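Elmont Culinary and Food Service Program
Food Storage and Handling, Unit 6
Course Handout: Resealable Bags in the Storage of Whole and Cut Produce

Purpose of this handout

This handout accompanies the second practical session of Unit 6. Students are expected to have read it before reporting to the storage room and to bring a copy with them. The material will be reviewed in the written test at the end of the unit. Rigid containers and vacuum packing are treated in separate handouts and are mentioned here only where a comparison is useful.

1. The bag and its parts

A resealable bag consists of two panels of film joined along the sides and bottom, with a closure across the mouth. The closure is made of two interlocking profiles, usually described as the track. On many bags the track is colored so that a poor seal can be found by eye. Some bags carry a double track, in which case both lines must be closed along their full length. A bag with one line closed and the other open is to be treated as an open bag.

Film that has been folded or crumpled in a drawer should be smoothed flat on the counter before filling. Creases near the track are the most common reason that a closure fails in class, and they are also difficult to find once the bag is full.

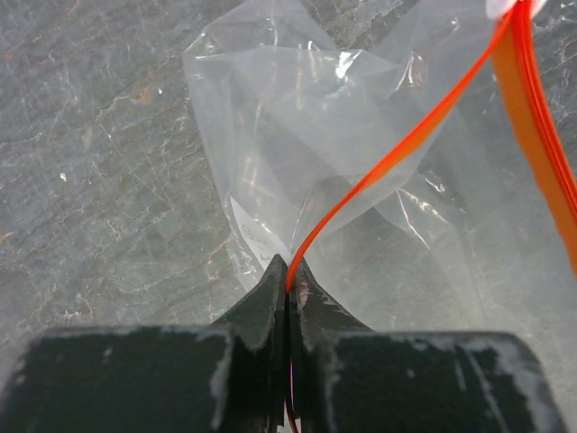 Clear film is preferred in this course for all produce. Students must be able to inspect the contents without opening the bag, and a cloudy or tinted film makes it hard to detect early spoilage. Where film lies in several layers it will look milky, and this should not be mistaken for condensation. Separate the layers and look again before recording a fault.

2. Labels

Every bag that goes into the Kelon cabinet must be labeled. The label states the item, the day of packing, the initials of the student, and the bench number. Entries are made in pencil or waterproof marker. Ordinary ballpoint ink is not accepted.

A label placed inside the bag should face outward and lie flat against the film. It should not touch cut surfaces. For cut produce, the label is attached to the outside, below the track. A label that cannot be read through the bag is counted as missing, and the bag will be returned to the bench.

3. Filling

Whole fruit is packed dry. Washing before storage is left to the day of use, except where the Drorkness supply sheet gives other directions. Stickers are removed. Fruit with broken skin, soft spots or visible mold is set aside and entered on the waste record.

Open the mouth fully and fold the top edge outward to form a cuff. The cuff keeps the track clean. Place the fruit in the bottom of the bag by hand; do not drop it in from above. Turn the cuff back up, and check the track for leaves, stem fragments and moisture.

Single pieces are packed singly when they are to be compared over the course of the unit. In the storage exercise, each bench prepares 5 bags in this way, and the remaining fruit is kept unbagged on the open shelf as a control. 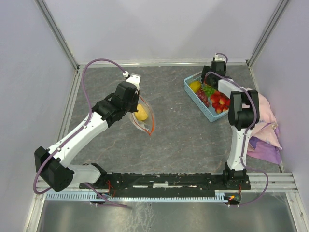

Figure 2. Clear zip-top bag with orange seal, holding one yellow fruit.

4. Closing

Begin at one end of the track and press firmly with thumb and forefinger, moving along to the other end. Hold the bag upright while doing so. A bag that twists in the hand should be set down and straightened before the closure is continued, as a twisted track may appear shut and still leave a gap at the corner.

For cut produce, leave a short opening at one end, press out the air from the bottom upward, and then complete the seal. For whole citrus and other firm fruit, the air need not be removed. Do not press on the fruit itself.

Test the closure by holding the bag level and applying light pressure with the flat of the hand. Air escaping at the track indicates an incomplete seal. Open the bag, wipe the track, and close it again. A bag that fails a second time is discarded.

5. Storage and inspection

Bags are placed in the cabinet in a single layer, label side up. They are not to be stacked. Inspections take place at the start of each session, and the Ibarra record form is completed for each bag before it is returned to the shelf. Note any change in color, firmness or odor, and any moisture on the inner face of the film.

Bags used for whole, sound fruit may be washed, dried open and used again within the unit. Bags that have held cut produce are not reused.

Preparation for the next session

Read the handout on rigid containers. Bring the completed record form and a waterproof marker. Students who missed the practical should sign up for the Saturday session on the sheet outside the storage room.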